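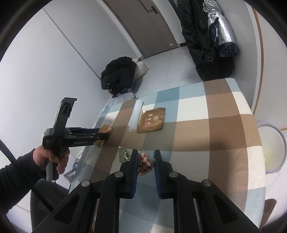
A small snack packet with a red and white checkered pattern, on a table with a checked cloth.

About Govlow Comics

Govlow Comics is a small press that publishes short-run comics anthologies in print and as downloadable files. The press was set up by Pierina Zanetti, who edits all titles, and Shanti Bansal, who handles lettering, prepress and the online store.

What we publish

We have three continuing titles. Mandmont is a black-and-white science fiction anthology, saddle-stitched, published twice a year. Pastor is a single-story western in color. Adell collects one-page and two-page humor strips and comes out every October.

Page counts are set in multiples of four for stapled books. Stories that do not fill a signature are paired with a pin-up, a letters page or a short text piece. We do not sell interior ad space.

Print and file specifications

Standard print runs are 300 copies for Adell and 2000 for Mandmont. Pastor is printed to order in batches of 100. Interiors are printed on uncoated stock; covers are coated on the outside only. Reprints are marked on the inside front cover with the printing number, and corrections are listed there too.

Digital editions are sold as PDF and CBZ. The PDF keeps the facing-page layout of the book. The CBZ is single pages, numbered from the cover, and carries no copy protection. Buyers of a print copy receive both files at no extra charge — the download code is on the packing slip.

Working with artists and writers

Contributors keep the copyright to their work. We license first print and digital rights for two years, after which the license ends unless both sides renew it in writing. Page rates are fixed per title and paid on delivery of final files. Writers and artists are paid separately, and a cover counts as two interior pages.

Art should be delivered as layered files at 600 dpi for line work, with lettering on its own layer. Lettering is done in house unless the artist letters by hand. Scripts are read by Pierina before an artist is assigned. We accept unsolicited scripts for Adell only.

Orders and mail

Orders are packed flat with a backing board. Damaged copies are replaced if reported within two weeks of delivery. Shops can order through the trade page, with a minimum of five copies per title. Letters for print should include a name and town.

Govlow Comics, P.O. Box 3315
Page last revised 23/01/2022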